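Working Outside with Tatiana Hrubý

I had been meaning to see the terrace at Holub ever since Tatiana Hrubý told me she does most of her work out there (her desk indoors, she says, is where the mail goes). She designs small printed things - menus, leaflets, a seed catalog for Grollen that I have kept on my own shelf for its cover - and from spring until the first cold week she does it at a round glass table with the building curving up beside her.

I got there early and picked the wrong chair.

"Everybody goes for the ones by the wall," she said, waving me over. "Then you can't reach the table and you sit there holding your coffee like it's a bird."

So I moved to one of the big gray wicker armchairs, and she was right, I didn't want to get up again for two hours! They're wide enough to tuck a foot under you. She tried cushions from home for a while but gave up carrying them.

What I really wanted to know was how anybody works on glass. My own mouse goes crazy on anything shiny.

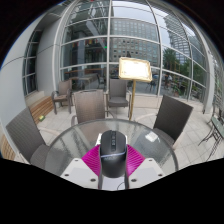 "Oh, mine did too," she said. "The first summer I used a magazine as a pad. Then a place mat. Then I borrowed a tray from the cafe and Percy wanted it back."

Percy Inga runs the cafe side of things, and he has opinions about his trays. These days she keeps a few sheets of plain paper in her bag and slides one under her hand when the pointer starts jumping. She has looked at fancier fixes and can't get excited about them.

"It's paper. I have so much paper. If it gets coffee on it I draw on the other side."

We talked about the wall bench next, the slatted wooden one, which I assumed was the best seat in the place. Tatiana uses it for lunch and for phone calls. For drawing she wants a table in front of her, and she likes a round one because there's no head of it. When Vilém Kubíček comes by with proofs they just shuffle the chairs along until they both can see.

"At a square table somebody is always reading upside down," she said. "Vilém reads upside down very well, by the way. He found a typo in the Wikley menu from across the table. I was furious."

I asked whether the weather ever wins. It does. A bit of wind is fine as long as she has something to set on the corners, and she'll put up with a gray sky all day long, but bright sun on the glass sends her inside to the mail. She has tried sunglasses. "Then all my colors are wrong and I send Vilém something brown."

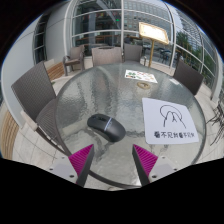

The round table on the terrace, with a mouse, a line drawing and a printed card.

She's careful about what comes outside with her. Her rule is one bag, and whatever doesn't fit in it stays behind. I asked what she'd change if somebody gave her the run of the terrace for a day, expecting a long list, and she had to think.

"More hooks," she said finally. "For bags. You put a bag on these tiles and you forget it. I've gone home without mine twice."

Then she asked if I wanted another coffee, and we went in to negotiate with Percy about a tray.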